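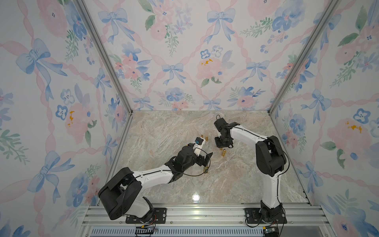
The Hiva two-arm bench cell with small gold-colored cylinders on the marble-pattern floor

Hiva Bench Cell, two-arm
Item 2944 | Made by Abernathy | Shown at our Horham showroom

If you have been reading our pages for a while, you'll know how much we like having people come in and see a machine at work before they settle on anything. The Hiva is a lovely one to visit! It's a small enclosure with two white and black arms mounted on an aluminum base rail, both reaching toward the middle of the floor, and visitors tend to pull up a stool and stay well past the time they booked.

The demonstration is all about small parts. We set out a few pieces, start the arms, and talk you through it as slowly or as quickly as you please — and you are very welcome to bring little parts of your own, so long as they fit in a coat pocket.
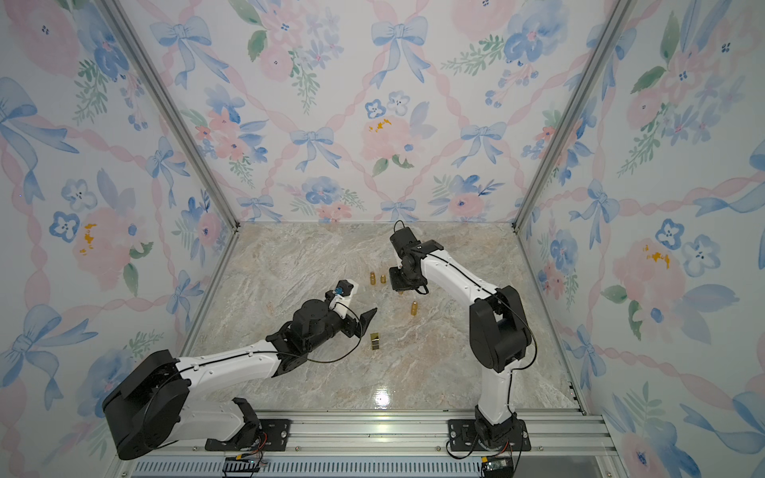 Right gripper over the cylinders, left gripper open beside the gold block

What comes with it
Two arms with grippers
Base rail and mounting plates
Corner posts and three wall panels
Printed setup guide, 148 pages (the chapter on cables is worth reading first)

Visits last 2 hours and we take up to 3 guests at a time, which leaves everybody room to lean in and ask questions. Our next open day is 28 August 2024 at Horham, with coffee from the moment the doors open. If Grisholm is closer to you, the sales desk there can arrange a visit on another day — just mention the Hiva when you call.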